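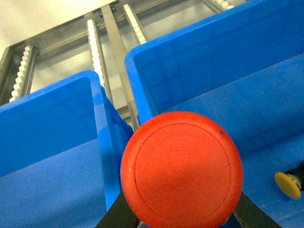 Week four is sorting week, and I say this every time I teach the Wellau evening course: sorting is the step people rush, and then they pay for it at the packing table. You've done intake, you've done cleaning, you've got a heap of parts on the bench and you want to see it gone. I get it! But slow down for one session. We're working with the game-piece stock again, the big round discs with the ring set just inside the rim, and the two blue bins side by side. The red disc goes over the bins before it goes into one of them, if you see what I mean. You hold it up, you look at the face, you decide, and only then does your hand go down. Most of tonight is about that little pause.

What to have with you

Your Kavanagh workbook (the section on returned stock), a soft pencil, and the tally sheet from last week if you still have it. If you don't, there's a pile by the door. Please don't use pen on the tally sheets, I have to read them afterward.

Why discs?

People ask me this in the first ten minutes, usually somebody who came hoping for furniture or electronics. I like discs for teaching because there's so little to them. A round thing, one color, a ring on the face. You can't hide behind "well, it's a complicated item." Either you looked at it properly or you didn't. And the habits carry straight over. I spent a couple of years on the returns bench at Jernillow, which was mostly kitchenware, and the pot lids there got exactly the same treatment I'm going to show you.

The look

Take the disc by its edge. Fingers on the sides, face clear. If you grab it flat with your palm you're covering the one part you need to see, and you're leaving prints on it besides.

Now go around the ring. Start wherever you like, but go all the way around and come back to where you started. The ring is where dirt collects and where marks like to hide, so a speck sitting near it can look like part of the line until you slow down. A speck isn't a fault by itself. Rub it once with the cloth. If it goes, the disc is clean. If it stays, it's a mark, and you write M on the tally sheet and carry on. Don't sit there scrubbing. I've watched students give a single disc five minutes while the rest of the batch waited for them, and the speck was still there at the end.

Then the outer edge, with your thumb. You're feeling for chips and for that rough little ridge you sometimes get from molding. Edge faults count for more than face faults in this course, and you'll see why when we get to stacking in week six.

Color last. I know it feels backward, color is the first thing your eye gives you, and that's the trouble with it. Once you've said "red" in your head you tend to feel finished.

Choosing the bin

For tonight we use two bins and one rule: keep or query. Keep means it passed all three looks and could be packed as it is. Query means anything else, including "I'm not sure." I want you to use query a lot. It's only a bin! Things come back out of it. Last term's group put 40 pieces in query on their first evening and were embarrassed about it, and when we went through them together I agreed with nearly every one.

The bins are the same blue, so put your paper label on the rim before you start, on the side facing you. The students who skip this always tell me they'll remember which is which, and around 8 p.m. one of them doesn't.

Putting it down

Down, all the way down. Lower the disc until it's close to the floor of the bin and let go there. Dropping from the rim gives you scuffs, and then the next person to check the batch is writing M for marks that you made. Look into any bin that's had a term of use and you'll find the history of it on the floor. 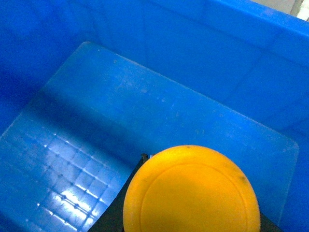 Yellow-orange disc over the floor of a blue bin. Note the pale scuffs, and the grid molded into one part of the floor.

A word about that grid, as it comes up in the workbook questions. The floor isn't the same all over. One part has raised ribs in little squares and the rest is smooth. I ask you to set discs on the smooth part, face up, starting from the far corner and working back toward yourself. The ribbed part I leave for last. This is my own preference and the Kavanagh book doesn't mention it, so if you take the Plirkham certificate later on, they won't mark you down for doing it another way.

Also, shine. Ribs catch the light and throw it back at you, and if you're checking a disc while it's already lying in the bin, those bright streaks next to it will pull your eye every time. So do your checking up above, where you've got plain even light on the face, and use the bin only for putting things in. If you need a second look, pick the piece up again. Don't lean over and squint.

Pace

The workbook gives 200 pieces an hour as a working speed. Some warehouses ask for 300. Please ignore both numbers tonight. I'd much prefer a slow batch with a tally sheet I can believe — speed shows up on its own around the third session, and I've never had to teach it.

Practice for this evening

Work in pairs. One person looks and places, the other keeps the tally and says nothing (this is harder than it sounds). Swap when you've finished a batch. Then trade query bins with the pair next to you and sort theirs without looking at their sheet. Compare afterward. Where you disagree, write down what each of you saw, in plain words, and which part of the disc you were looking at.

For next week

Read chapter 9 of the workbook and do the short questions at the back of it. Then sort something at home, about a drawer's worth. Buttons, jar lids, whatever you've got. Two containers, keep and query, same order of looking: ring or face first, then edge, then color. Bring your tally, and bring one item from your query pile that you still can't make up your mind about. We'll start with those on Saturday and pass them around the table.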